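The Two-Dial Kitchen

I have cooked in a lot of borrowed kitchens, and I keep falling for the ones with hardly anything in them. Give me a table, a plate, a bottle of something dark and salty and a microwave with two dials (two! no popcorn button, no clock to set) and I'm happy until bedtime.

My friend Geetha Shetty thinks I'm nuts. She paid for one of those clever ovens with 34 programs and still uses it for reheating rice. Mine was secondhand, and in 3 years I've learned exactly where to point the lower dial for a bowl of leftover dal. A splash of water, a plate on top, stir halfway, done!

My other rule is that the bottles live right beside the oven, where you can grab them while the turntable goes around. Vasanthi Devadiga keeps hers in a cupboard across the room, and she walks miles every December making dinner for her cousins.
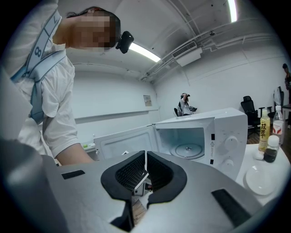 Door open, bottles within reach: a plain white microwave with a dial for each hand.

I still want a bigger table, though.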